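2 min read · 24 comments · 1,669 shares

Harnow arm kit: a semester with our robotics club

We bought the Harnow in March with what was left of the bake sale money, and our club is completely hooked! It cost us roughly 700 dollars with the gripper, a lot for a club our size, but it has been on the table at every meeting.

The joints move smoothly, the software installed on our old laptops without a fight, and the fingers can be swapped in a minute or two (our Picard set fits too, with a little filing).

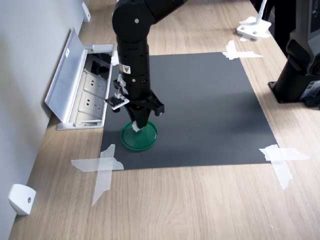 Gripper practice with the green dish on our taped-down mat.

Shallow dishes are hard! The rim gives the fingers so little to hold, and the students spent two whole meetings on the angle of the wrist alone. They loved it, and they argued about it all the way to the parking lot.

My gripes are small. The manual skips calibration almost entirely, and you'll want your own tape for the cables. I'd also like a softer fingertip in the box.

We tried the Wondon kit last year and it mostly sat in the closet. This one we'd buy again tomorrow.

Share · Save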